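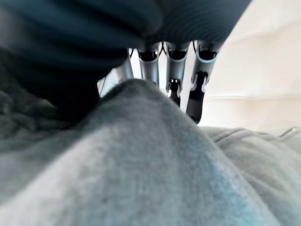
The four-fingered hand at Dendmont, fingers down over a piece of grey fleece.

The hand that handles cloth at the Dendmont workshop of Skevow gets a check every morning before any work is put through it. The technician who looks after it has done the job for three years and asked to be described only by trade. We spoke beside the cell, with one break while a delivery was signed for.

"I start with the fingertips," the technician said. "Wipe them, look at them, wipe them again. Fleece sheds all day long and it gets into everything. If you leave it, you get a little grey collar where the black tip meets the metal, and after that the joint doesn't close the way it should."

The wiping is done with a dry cloth. Solvent was tried in the first winter and left the tips tacky, so it was dropped. Anything caught in a joint is lifted out with plastic tweezers, with the power off and the key in the technician's pocket.

The cables come next. Thin ones run up between the fingers, and they get looked at one by one under a lamp.

"You're looking for a shiny patch," the technician said. "Shiny means it's rubbing on something. I don't wait for it to go any further than that. I move it, and if it's still shiny a week later I change it."

A cable change takes 50 minutes, or 80 if the finger has to come off as well. The workshop keeps a spare set of fingers on the shelf, bought through Harb, which also supplies the tips. Tips are replaced after 125 hours of running. The technician writes the hours in pencil on a card inside the cabinet door, although the controller keeps a count of its own.

"The controller's count goes back to nothing when somebody reloads the settings. The card doesn't."

After the cables the hand is powered up and each finger is closed and opened alone, slowly, then all of them together. The technician listens more than looks at this stage. A dry joint clicks. A joint with fluff in it makes hardly any noise but lags behind the others, and the lag shows up on the screen as a bump in the motor current.

Then comes the cloth test. A piece of fleece is put down in a heap and the hand is lowered on to it until the tips touch. Height matters more than anything else here. A heap has a peak and the peak is never in the same place, so one finger will nearly always arrive before the rest.

"People set it up on a flat table and think they've finished," the technician said. "Then you give it a heap and one finger takes the whole load. I set the height on the cloth we're going to run. I go down in small steps and stop at first contact, and I write that number down. Then I do it again on a fresh heap."

The closing force is set last. On the scale used by the controller, which comes from Nutis, fleece runs at 55. Higher settings hold the cloth well enough but mark it, and the marks have to be brushed out by hand.

I asked what goes wrong most often.

"Fluff, then cables, then me," the technician said. "I once put two tips on the wrong fingers and spent a whole afternoon looking for a fault in the software. They're in labelled bags now."

The next large job is in December, when the wrist comes off for new bearings. The cell will be down for two days, and the technician has already asked for the bench by the window.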